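Public Libraries Should Keep Their Evening Hours

The Foddale Library District will decide in October whether to close its branches at 6 p.m. on weekdays. The proposal has been presented as a modest adjustment to the operating schedule. In the view of this writer it is a change in the purpose of the institution, and it deserves a fuller public discussion than it has received.

The case for earlier closing rests on attendance. According to the district's own summary, dated Thu 8 September, the Danen branch recorded 458 visits in a typical week, of which a small share took place after 6 p.m. The figure is accurate as far as it goes. It records the number of people who pass through the door. It does not record how long they stay, what they use, or whether they have any other hour of the day in which to come. A parent who returns a picture book at noon and a nursing student who works at a desk until closing each count as one visit.

Evening users are, for the most part, people whose daytime hours belong to someone else. They include shift workers, apprentices, high school students with jobs or younger siblings to look after, and adults preparing for licensing tests. Fernanda Leitão, who supervised the reference desk at Danen for 11 years, wrote to the district board that the requests she received after supper were longer and more involved than those of the morning. Patrons asked for help with tax forms, lease agreements, and college aid applications. Many of these matters have deadlines, and few can be settled in the course of a lunch break.
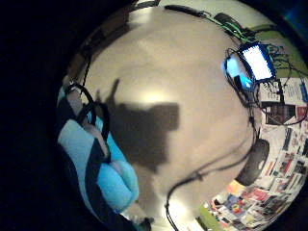

The district has suggested that online services will fill the gap. Digital lending is a real benefit and should continue to grow. It cannot, however, supply a quiet place to sit. In the older apartment blocks near Abdella Street, a family of five may share two rooms, and the kitchen table is in use from late afternoon until bedtime. A student in such a home may own a perfectly good laptop and still have nowhere to read a chapter without interruption. An online catalog, whatever its merits, presumes that the reader already has a chair, a light, and some peace.

Nor should the district assume that evening patrons will simply move their visits to Saturday. Saturday hours at the Hoden branch are already crowded, and the meeting rooms there are reserved well in advance for language classes and children's programs. A person who needs the library on a Tuesday evening generally needs it for something due on Wednesday.

There is a serious argument on the other side, and it should be stated fairly. Staff costs have risen, and evening shifts are difficult to fill. Hagos Seyoum, a member of the district board, has said in open session that employees should not be asked to carry late schedules indefinitely while vacancies remain open. He is right to raise the matter. Librarians are trained professionals with families and obligations of their own, and a schedule that wears them out will not last, however popular it may be with the public.

The sensible answer is a shared one. The branches need not all remain open late on every weekday. Danen and Hoden are connected by a direct bus line, and the two could alternate evenings, so that a resident of either neighborhood would have a late branch within reach from Monday through Thursday. Staff could be assigned to a fixed evening rotation, published a full season ahead and paid at a higher hourly rate. The cost would be greater than that of closing — no one should pretend otherwise — but it would be considerably less than the cost of the present schedule.

The district should also change what it measures. Hours of seated use, questions answered, and computer sessions completed would offer the board a more faithful account of evening service than the door counter does. A short survey, offered on paper as well as online and in the languages spoken locally, would show which hours residents most need. Until such information is in hand, a permanent reduction is premature.

Residents who wish to comment may do so in writing or in person before the October vote. The board's meetings begin at 2 p.m. on a weekday, an hour at which many evening patrons are at work. It would be fitting for the board to hold at least one session on this question after supper, in the reading room at Danen.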